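26th January

Left Drarkasent at noon and went to the dosa place in Vatville with Vivek Pal. The line was out the door, so we waited 42 minutes and got the corner table by the kitchen. I had the masala dosa, he had the onion one. The potato filling was better than last time, with more mustard seed and less turmeric. The coconut chutney was thin. The sambar was good and they refilled it without asking. A filter coffee is 70 now. It was less in May, but I didn't write down how much. The bill came to 694 with two coffees and a plate of vada, and Vivek paid. I owe him for that and for the parking.

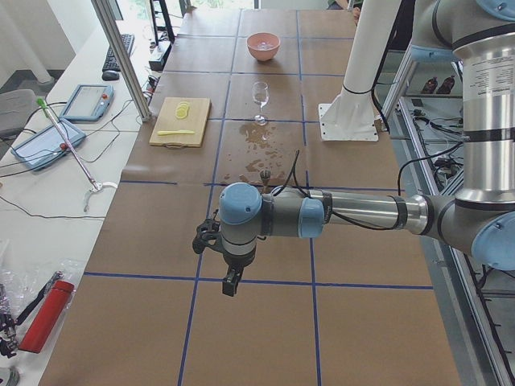

He wants to try the kebab counter behind the bus stand next. I said fine, as long as we go before the evening crowd. Skipped dinner, had a banana.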